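Récupération de chaleur sur les eaux grises d'une résidence étudiante
Rapport de projet, deuxième année, filière énergétique du bâtiment
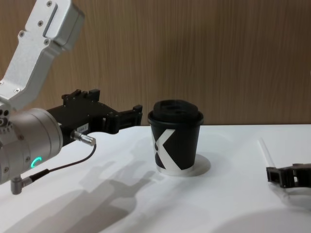
Figure 1. Bras en aluminium et gobelet de café sur une table blanche.

1. Contexte

La résidence Mekthorpe possède 17 douches communes, réparties sur deux étages. L'eau chaude est produite par une chaudière à gaz au sous-sol et stockée dans un ballon de 1000 litres. Après la douche, l'eau encore tiède part directement à l'égout. Notre encadrante, Mme Mechthild Bühler, nous a proposé d'étudier si une partie de cette chaleur peut être reprise pour préchauffer l'eau froide, sans changer la chaudière.

Je précise que le français n'est pas ma langue maternelle. J'ai gardé les termes techniques du cours, et j'ai ajouté une définition quand le terme me paraissait difficile.

2. Principe

L'échangeur choisi est du type vertical à film tombant. Il s'agit d'un tube de cuivre placé sur la descente d'évacuation. L'eau usée coule en film mince contre la pai intérieure du tube, tandis que l'eau froide monte dans un second tube enroulé à l'extérieur. Les deux eaux ne se mélangent jamais. Il n'y a pas de pompe ni de régulation, et l'échange se fait seulement pendant que l'on prend la douche.

Ce fonctionnement simultané est un avantage pour la douche et un inconvénient pour la baignoire, que l'on remplit d'abord et que l'on vide ensuite. La résidence n'a pas de baignoires, donc la question ne s'est pas posée.

3. Produits comparés

Nous avons demandé la documentation de deux fabricants, Cutau et Ikov. L'échangeur Cutau est plus long et demande 2 mètres de hauteur libre. Le modèle Ikov est plus court, mais son raccord ne correspond pas au diamètre de notre descente et il faut une réduction, ce que nous voulions éviter sur une évacuation. La société Bhardwaj, qui entretient la chaufferie, nous a confirmé que la gaine technique du côté nord est assez haute pour le premier appareil.

Nous avons donc retenu Cutau pour la suite du calcul.

4. Méthode

Nous avons posé une sonde de température sur l'arrivée d'eau froide et une autre sur la descente, sous le premier étage. Les relevés ont été faits en mars, le matin entre 6 h 30 et 9 h, quand les douches sont le plus utilisées. La sonde de la descente était fixée avec un collier et couverte d'isolant. Malgré cela, elle mesure la température de la paroi et non celle de l'eau, et nous avons dû appliquer une correction donnée par le cours.

Une difficulté est venue des lavabos, raccordés à la même descente. Ils apportent de l'eau froide au mauvais moment et abaissent la température moyenne. Nous n'avons pas pu les séparer dans les mesures.

5. Coût

Le devis de l'échangeur, sans la pose, est de 700 euros. La pose n'est pas comprise car Bhardwaj souhaite d'abord ouvrir la gaine pour vérifier l'état des colliers. Pour cette raison, nous ne donnons pas de temps de retour dans ce rapport. Mme Bühler était d'accord pour laisser cette partie ouverte.

6. Limites et suite

Les mesures concernent une seule saison. En été, l'eau froide arrive plus chaude et le gain sera plus faible. Il faudrait aussi étudier l'entartrage du côté de l'eau froide et l'encrassement par les savons, dont les deux notices parlent très peu.

Le groupe de l'année prochaine pourra reprendre les relevés en juin avec les mêmes sondes, qui sont rangées dans l'armoire du laboratoire de thermique. Le tableau de correction se trouve en annexe A, le schéma de la gaine en annexe B.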